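Hemmin's three-tier tabletop rack goes on sale 7 Oct 2025

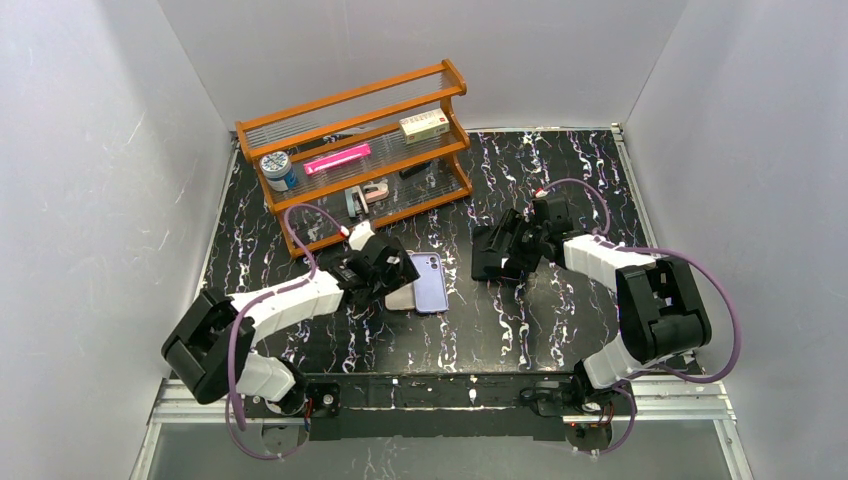
HOME & STORAGE / NEW PRODUCTS

I've wanted to share this one since March! Hemmin, our little orange wooden rack, is finally on sale in the Prerkholm shop and online for $25. It has three tiers for all the small stuff that wanders around a house (tins, slim cases, little cartons, you name it), and it looks great on a dark marbled top. Phones can go on it too, though mine always end up stacked in front.

We at Wovum made 184 racks for the first run, and 70 are already spoken for. Stores can order through our partner Bruvano.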